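Filed under: Neighborhood List > Public Health & Safety

Re: [brurkham-talk] Noise fines and the June lake parties
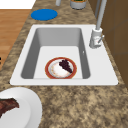 White drop-in sink, speckled granite countertop

Hi all,

Hina Cheema wrote:
> Does anyone know how many people were at the Stovstead boathouse
> when the deputies came? I've heard 2,000, which can't be right.
> And is the health office still looking for guests?

Hina, I was up at the boathouse that night dropping off my nephew's jacket (long story), and no way was it 2,000! The permit was for nine tables on the deck. The 2,000 is the fine in dollars – I think somebody read the notice on the door in a hurry and off it went around town.

The health office is still calling people, yes. They want anyone who ate the chicken after 8 p.m. to phone in, even if you felt fine. My neighbor left a message and got a call back before lunch, so don't be put off by the recording.

As for the sheriff, two people were taken in for pulling the closure tape off the gate and going back inside for their speakers. They were home by morning. The Pirzada place next door had nothing to do with it, so please stop leaving them mean reviews – they were closed!

Driver Road is still blocked at the boat ramp, and I had to back my trailer all the way out yesterday. Go in by the church side if you need to get your kayak.

Does anybody have the number for the permit desk? Mine just rings.

Last updated: June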